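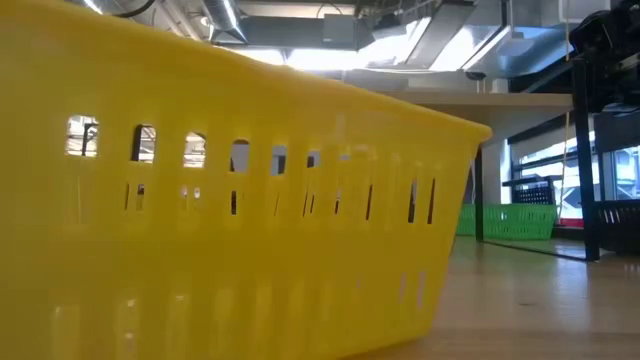

Yellow plastic basket, wood top

Storing onions and potatoes – baskets or paper bags?

gelley_kitchen
June 28, 2023
We bought 10 pounds of onions in May and lost a good part of them to mold. They were in paper bags on the pantry floor. I want to switch to open plastic baskets. Does anyone store potatoes the same way?

Osaze Bassey
Baskets work for onions. Potatoes need dark, so I'd keep the paper bags for those and leave the tops open. Don't put the two next to each other.

MuraliB
I've had them side by side for 6 years with no trouble. Temperature matters more. My pantry stays under 60 degrees and potatoes last through winter.

Osaze Bassey
Under 60 is a cool pantry. Most of us don't have that.

gelley_kitchen
Ours gets warm by the afternoon. Small baskets in a few colors, so I could sort by purchase date.
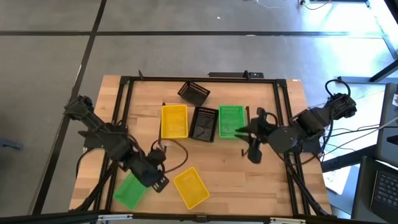 Adwoa Ofori
Sorting by date is worth doing, but I'd go one layer deep. The onions at the bottom of a pile go soft first and you don't see them.

MuraliB
One layer takes up a whole shelf. I stack mine and check every couple of weeks.

gelley_kitchen
I'll try one layer for the onions and leave the potatoes in bags.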